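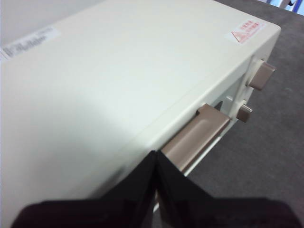 A reader of the first version of this page, writing as Swati, asked why the door handle task needs its own recording plan when the arm already has a working grasp policy for small objects. The answer is that a handle is attached to something. Once the fingers close on it, the hand can no longer move freely, and a small error in position turns into a force on the casing. Examples recorded for picking up loose items contain almost none of this, so the policy has nothing to copy.

The steps below cover recording teleoperated demonstrations of opening a small countertop appliance with a wrist camera and a two-finger gripper. They assume that the arm is calibrated and that the Fastow recorder is installed and can see both the camera and the joint states.

Before you start

Unplug the appliance. Tape the cord to the underside of the bench.

Fix the appliance to the work surface so that it does not slide when the door is pulled. If it slides in some episodes and stays put in others, the same action will lead to two different results in the data.

Leave labels and stickers where they are. A large plain panel gives the camera very little to hold on to, and printed marks help the model tell where it is along the top. If you plan to test on a second unit without labels, record part of the set on that unit as well.

Lock exposure and white balance. Pale casings cause automatic exposure to shift as the hand moves closer, and the handle changes brightness with it.

Step 1. Set the start poses

Define 17 start poses for the wrist. Spread them over the region above and in front of the appliance, and include several steep views from which the front face is narrow and the handle runs at an angle across the image. Those are the views in which the policy most often goes wrong.

Save the poses in a file called starts.txt, one per line, and let the recorder choose the order. Operators who choose for themselves return to the easy ones.

Step 2. Record the approach

Drive the arm until the fingertips are open and just short of the handle. Pause for half a second. Align the gap between the fingers with the bar, then move in.

Keep the approach slow. At the default teleoperation speed the last part of the motion takes up only a handful of camera images, and that is the part the model needs most. We run it at 21 percent of full speed.

If the handle and the knobs are the same color, as they are on many of these units, record extra approaches that begin near a knob and end at the handle. Without them the Trolside checkpoint closed on the lower knob in a large share of its failed runs.

Step 3. Record the pull

Close the gripper, wait for the force reading to settle, and pull along the arc of the door. Do not pull in a straight line and let the joints absorb the difference. Stop when the door is fully open, release, and back away before ending the episode.

Step 4. Record corrections

About one episode in five should contain a mistake and a recovery. Miss the handle slightly to one side, back off, realign, and continue. Mark these with the tag "recovery" so that they can be weighted separately during training.

Do not tag an episode in which the operator simply gave up. Delete it.

Step 5. Check the set

Play back every episode at double speed and reject any that has dropped images, a gripper signal out of step with the video, or a hand in view. From 558 recorded episodes on the Ellby bench, 140 were rejected on this pass, most of them for timing. After the recorder was moved to its own disk in September, the timing fault did not return.

Compare the number of accepted episodes for each start pose. If one pose falls well below the others, record more from it before training.

Known limits

Plans of this kind do not carry over to knobs. Turning needs wrist rotation under contact and should be recorded as a separate task, with separate start poses.

Last revised February 8, 2026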